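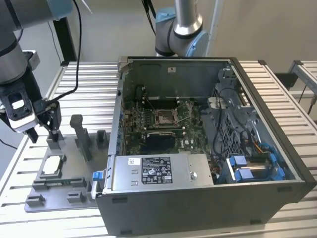

Bench notes from the Tandbridge Robotics Club
May 20, 2021

The assembly group has spent most of this term on one job: getting a two-arm cell to fit a processor and a memory module into a desktop PC. The task comes from the Ginby Challenge, which our club is entering for the first time. The rules give each team 30 minutes of bench time, and no one may touch the parts once the clock has started.

The computer is a Dell desktop laid on its side with the panel off. We chose it over the two other cases on offer for its socket, which sits near the middle of the board and can be reached from above without the wrist meeting the drive cage. The cage and the power supply stay in for the run. Taking them out would make life easier, but the rules call for a case that is complete apart from the parts being fitted. 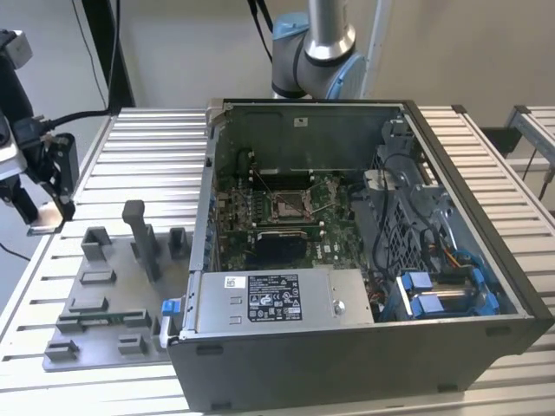 Most of the April sessions went on the fixture plate. Version 5 is now on the bench. The earlier plates held the parts well enough but let the holders creep when a finger pressed on them, and an error at the plate is carried all the way to the socket. The new holders are stiffer and have a small lead-in on the inner edges, so a part put back slightly off line should settle into place. The print files are in the club folder under Kurkix, the name we have given to the whole cell.

Picking and placing are being tuned apart. The pick routine closes on the edges of the processor and lifts straight up before any sideways move. In the last full test it completed 36 picks in a row without a stop.

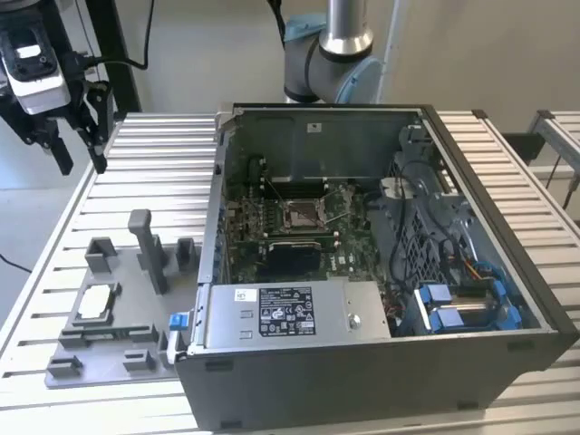
Placing is slower going. The processor has to go down flat and the right way round, and the pins in a socket of this kind do not forgive a sideways nudge. We are using a scrap board until the approach angle is settled — a second good one is not in the budget. Of the last batch of trial placements, 17 were within the limit we set ourselves. The misses all leaned the same way, which points to the wrist offset and should be a matter of measuring it again.

The wrist view is used for the final correction before the fingers close. It works best with the blinds half down, as glare on the metal lid upsets the edge finder. A matt filter is on order.

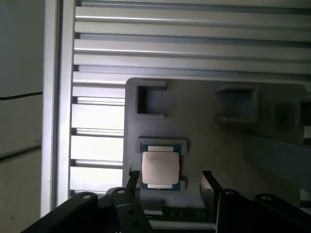 Wrist view: processor in its pocket, fingers open.

Next on the list are the memory module and the socket lever. The lever will probably need its own fingertip, and two designs are being drawn up. Members who would like to help with either should sign the sheet in the Cheng Workshop. Some knowledge of Python is useful for the placing work; the fingertip work needs only patience and a pair of calipers.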